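Print this message | E-mail this message to a friend

Re: [skornthorpe-tenants] The table in the reading room

Yamila Benítez wrote:
> Before we spend a dime on a finish, can somebody explain why we can't
> just put polyurethane on it like normal people? I have 2 kids who do
> homework down there and one of them travels with grape juice. Also, is
> it true the Manari oil costs more than my couch?

Yamila,

Depends on the couch. I've sat on yours, so I'll say it's close.

I have no quarrel with polyurethane. I put it on my own kitchen table and it has survived a fondue. My trouble with it is what comes later. When a film finish gets a deep scratch you can't just dab at the scratch, or you can, but then you have a shiny dab. To do it right you sand the whole top, and last time we tried that in February with the windows shut. The third floor still brings it up.

With oil you rub a little more on the bad spot and go home. It needs doing every year, and we are a building that took 172 e-mails to pick a doormat, so I see the weakness in my plan.

The other thing is the color. The oil-based poly will push pale wood toward orange, and I like this table blond. See how the grain runs:

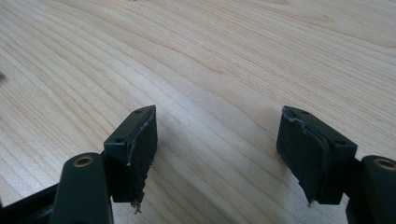
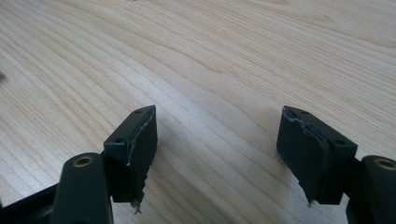
Reading room tabletop, pale wood with long curving grain.

As for grape juice, neither one will save us if it sits overnight. Oil gives you less time. I suggest a tray. I have suggested a tray before.

Money: Tsao quoted us 800 to sand and oil it, chairs not included. The Proltel people next door paid up to 3,000 for their conference table, but theirs seats a small parliament and has outlets in it. If we do the work ourselves it's the price of the oil, some sandpaper, and a Saturday's worth of my good nature, which is in short supply but free.

One warning if we go that way. The oily rags can't be balled up in the trash, they can catch fire by themselves. Lay them flat outside to dry, or drop them in a can of water with a lid. I mention it for whoever left the last batch in the mop closet. You know who you are and so do I.

Let me know by the end of the month. If I hear nothing I'll take it as a yes to oil and a no to helping.

Miloslav Tichý
2nd floor, rear

Filed under: House & Repairs, Shared Rooms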